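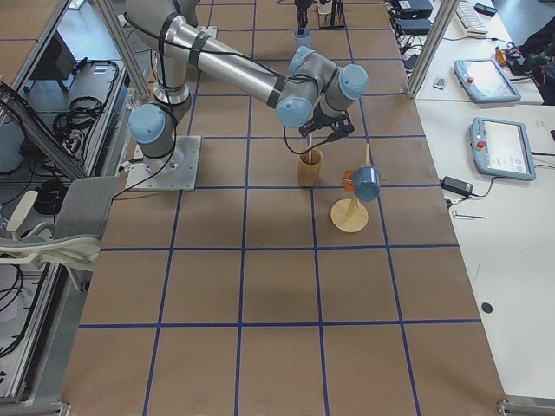 Robot arm with its gripper just above a wooden cup.

Lecture 3: Living beside a disputed border

In the last lecture we discussed how a ceasefire line is drawn. Today we look at the people who live next to such a line, and at what they consider a problem in their usual week.

Our case is the Parkon crossing, between the town of Buvdale and the Zirnoler district. Both governments claim the district. The foreign press writes about it mostly when there is shooting. If you read only this press, you will imagine that the inhabitants think about the conflict from morning to evening.

The household survey which we use in this course shows a different picture. It was made in December, with 700 households on the Buvdale side. People were asked to name the matter that disturbed them most in the past 30 days. The most frequent answers were the price of heating, the waiting time at the crossing, and the school bus. Security came after these.

Please be careful with the interpretation. A person who does not mention the conflict can still be affected by it. The waiting time at the crossing is a result of the dispute, even if the respondent speaks of it as a traffic problem. Heating is expensive partly for the reason that the old supply line goes through Zirnoler and was closed.
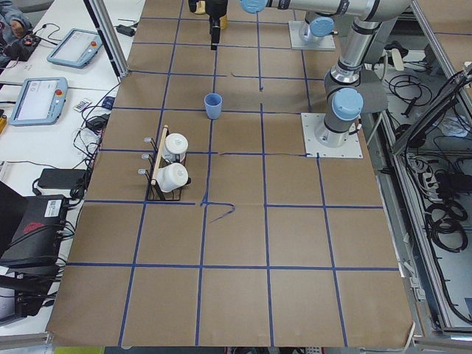 Paper-covered table marked in squares with blue tape, robot arm on the right.

Terms to know

Ceasefire line: a line where the fighting stopped. It has no legal effect on who owns the land.
Administrative line: the limit to which one side collects taxes and runs schools.
Permit regime: the rules on who can cross, with which paper, and for how long.

In Parkon the first two do not coincide. Between them lie 2 villages that pay tax to one side and send their children to schools of the other side.

For the seminar

Read the survey summary and the Maldonado report, only the chapter on permits. Write one page about which complaints in the survey you would call political, and explain where you put the limit.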